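Home | Notebook | Cells | Parts | People | Search

Filed under: Lab notebook / Sim cells / Kitchen counter

3rd April - counter cell, overhead cam and hand contact

Picking up from Yichen's handover. Cell = the kitchen corner in Zerkau, one arm, black hand, overhead view. Policy under test is still Binomwood, no retrain. Today only setup stuff, no scoring.

What was wrong when I sat down:
- overhead cam intrinsics did not match the ones in the Trandano config. Somebody (me, probably) saved the old file over the new one after the merge.
- bottle spawning slightly inside the counter, then popping up on the first step. Explains the weird jumps Maj-Britt saw.
- hand contact geometry still the coarse hulls.

Camera first. Reloaded intrinsics from Yutong's branch, checked against the counter edge, fine now. Left the letterbox padding on, top and bottom. Binomwood was trained with it and the resize in the loader expects square. DO NOT crop it out again, it shifts everything and you lose half a day like I did.

Bottle: raised spawn height, set it to start lying on its side, cap toward the hand. Seed 345 is the one to use for comparing, everything else random for now. Rolling friction was zero (!!) in the asset file. Put in the value from the old cell. Settle time before the policy gets control is now 20 steps, was 2.

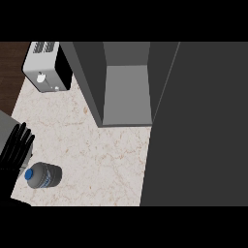 Hand contacts

Swapped the coarse hulls for the decomposed ones Suqin Cheng exported. Fingers only, palm stays as it was. Sim slows down a bit but bearable on the Duan box, have not tried it on the laptop.

Checked by driving the hand by keyboard, slow close on the bottle, contact viewer on. Old hulls: contact reported while there was still a visible gap. New ones: contact lines up with the mesh on all the fingers I looked at. Thumb I only looked at from one side, so somebody please do it properly.

Joint damping on the wrist - left alone. Yichen thinks it is too low and he may be right, but I don't want to change two things in one go.

Soak run with everything in: 1,855 steps, no penetration warnings, no NaNs. Previous config was throwing warnings almost straight away. Log is in the usual folder, file name has "newhull" in it.

Toaster is static for now, fixed to the world. If we ever want the lever to move it needs its own joint and somebody to write the limits. Suqin Dai has asked twice. Not this week.

Dark gray panels still have no texture. Cosmetic, leaving it. Maj-Britt wants a texture pass before the randomized lighting goes in, fair enough, but it's her ticket.

Still open
- thumb hull, see above
- wrist damping, try Yichen's number on seed 345 only
- lock the Trandano config so it can't be overwriten by a merge. Yutong knows how
- forearm near the gray box: collision pair is switched off in the config and I can't find out who did it or why. Turned it back on, arm did not complain. If your runs start stopping early look there first
- write the settle time into the readme, it is only in the code

Backup of the old cell is in the attic folder, with the date taken off the name because the script chokes on spaces. Don't delete it until teh thumb is done.

Next: rerun Maj-Britt's failed episodes with the new spawn and see how many still jump.

< Previous entry | Next entry > | All entries

Questions about the notebook: ask Yutong Lei | Back to top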